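January 7, 2024. Herkum notes, continued from the last notebook.
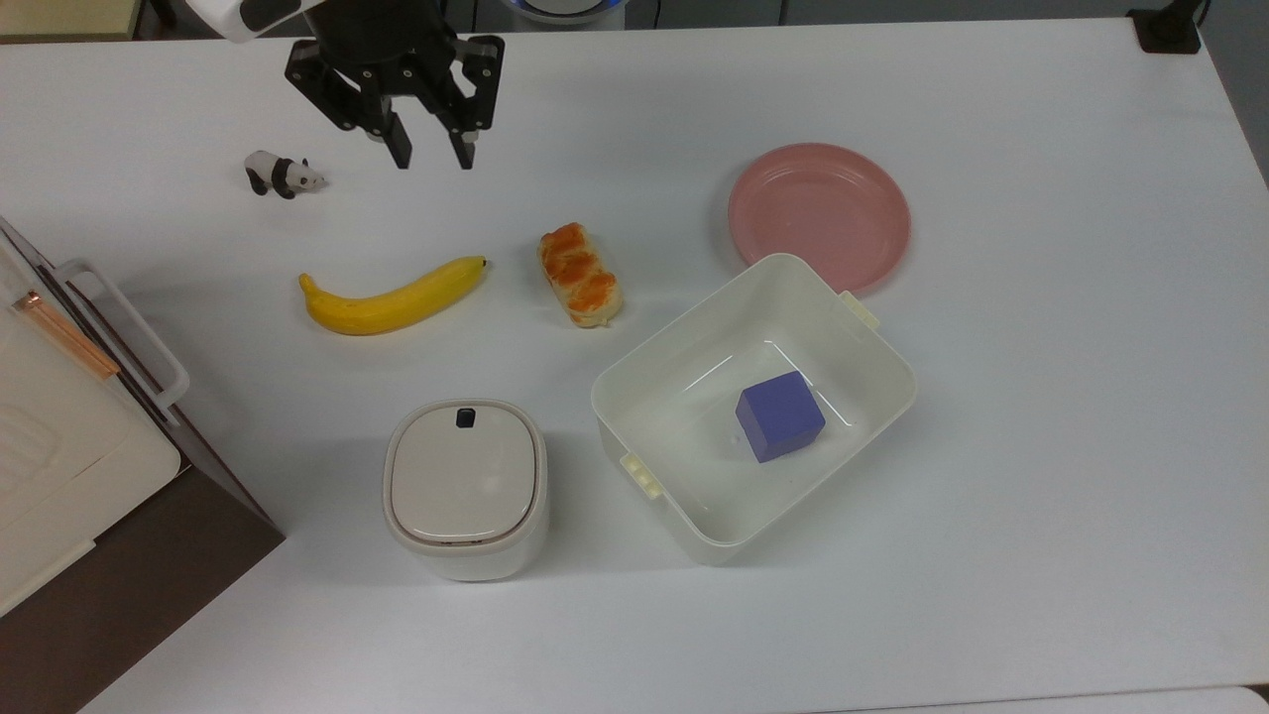
Went back over the household survey for the upper valley. The Herkum speakers are in 33 households at Jovberg and a smaller number at Gradberg, which I still need to check against the parish list. The old census sheet gives 396 people for the two villages together but doesn't separate Herkum from Won, so it can't be used for a speaker count. Please stop quoting it as one.

Farming: both villages grow barley and potatoes on the terraces and keep goats. Gradberg families also rent pasture from Won landowners on the lower slope. Rent used to be paid in cheese. Two interviews say cash now, one says both. Leave it as "mixed" in the draft.

Marriage with Won families is common at Gradberg and less so at Jovberg. Children of these marriages mostly speak Won at home. The grandparents' generation is bilingual throughout, as far as the recordings go.

Recordings: 32 transcribed, the rest only logged. Tape 80 has the long account of the spring herd blessing, but the first part is hard to follow over the wind. The word used for the blessing differs from the one in the Jovberg word list. Could be a village difference, could be my spelling. Played it several times and still hear a long vowel.

Map needs fixing. Gradberg is on the wrong side of the stream in the current version, and the footpath to Jovberg is missing.

To do before the March trip:

- parish list for Gradberg
- second listener for tape 80
- redraw map
- ask about rent again, both villages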